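June
By Wichai Wiriya

3.2 Collecting the demonstrations

I did most of the early teaching myself, so let me say up front that I'm a middling operator (better with my right hand than my left, and it shows in the data). We drive the pair by remote control through Wuvell, our in-house teleoperation program, with one hand per arm. Over the month we kept 1,113 demonstrations and threw out 670, mostly because I'd let one gripper wander into the other one's path. That's a lot of waste! It dropped off once we slowed the motion scaling down, and I wish we'd done that in the first week.

Cloth was the hard part. With a rigid tool you pick a grasp and live with it, but a crumpled cloth wants both grippers close together, and that's exactly where a remote operator gets nervous.

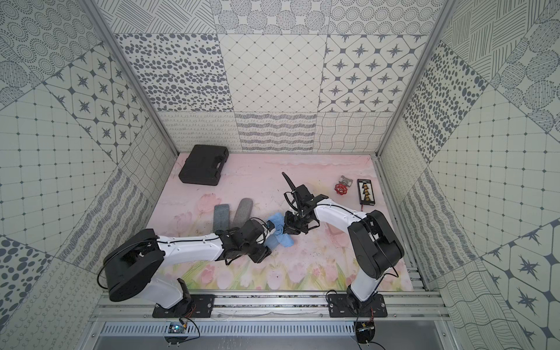
Can a robot learn a two-arm task from demonstrations given one arm at a time?

Only up to a point, because the single-arm recordings carry the reaching and grasping but leave out the timing between the arms, and the timing has to be shown with both arms moving.

Figure 3. Two-arm cloth work, with both grippers near the light-blue cloth and other objects left on the mat.

We leave the clutter in on purpose. Our first policy, Hodham, was trained on a clear mat and went to pieces when we set a valve down beside the cloth. Bramel, the second one, saw mixed objects from the start and coped far better. Khổng suggested I also keep the demonstrations where I hesitate, and I grumbled, but we held back 20 of those for the comparison in Section 4.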